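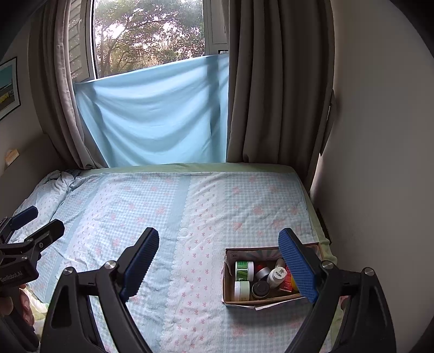 *A bedroom window with a light blue cloth across the lower part. Daylight comes through the cloth, but the trees show only through the clear glass.*

## Why can light get through a cloth when you can't see through it?

Glass and cloth both let daylight into a room. They do it in different ways.

**Clear glass** lets most light go straight through. Light bounces off a leaf outside, travels through the glass in a straight line, and reaches your eye. That is why you can see the leaf. A material like this is called *transparent*.

**Thin cloth** is made of threads that cross over and under each other. Some light slips through the tiny gaps. Some goes into the threads, bounces around, and comes out in a new direction. The light gets mixed up on the way, so you see a soft glow and no leaves. A material like this is called *translucent*.

**Thick cloth** has more thread for the light to get past. If hardly any light gets through, the material is called *opaque*. A wooden door is opaque. So are you.

### What about the dark stripes?

Look at the right side of the blue cloth. There is a dark line going up and down. It is the shadow of the window frame, which blocks the light behind the cloth.

Folds can look darker too. Where cloth folds over, light may have to pass through two layers, or even more. Curtains are often gathered into pleats, and the deep parts of the pleats look darkest.

### Try it at home

You need a flashlight, a sheet of white paper, and an old pillowcase or thin dish towel.

1. Wait until evening and turn off the lamp.
2. Hold the flashlight behind one layer of cloth. Look at how bright the glow is on your side, but don't stare into the light.
3. Fold the cloth so there are 2 layers and look again.
4. Keep folding until you can't see any glow.
5. Do the same with the paper.

Write down how many layers it took each time. Then put your hand between the flashlight and one layer of cloth. Move your hand close to the cloth, then back toward the flashlight. The shadow gets sharper when your hand is near the cloth — and bigger and fuzzier when it is far away.

*Written by Bahman Ansari*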